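**Kuipers is looking for eight test participants – kitchen automation kit**

Kuipers is recruiting adults in Trarkgate to assess the Wollside tabletop arm, a home kit due for release in March. The arm handles small kitchen tasks: opening lids, lifting out inner pots and pressing panel keys. No robotics experience is required.

Participants complete 20 set tasks in our test kitchen and rate setup, speed and noise after each one.

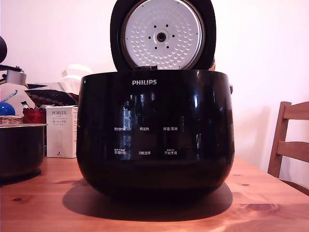
*Rice cooker task: Philips cooker, lid open, inner pot on the table to the left.*

Requirements:

- cooks at home regularly
- able to lift 8 kg
- reads English; Chinese is useful for some appliance panels, but optional

Payment is $100 per completed session. Travel within Trarkgate is refunded.

Apply in writing to Nadine Saliba, Product Testing, quoting reference 371. List the appliances you use at home – make and model if known.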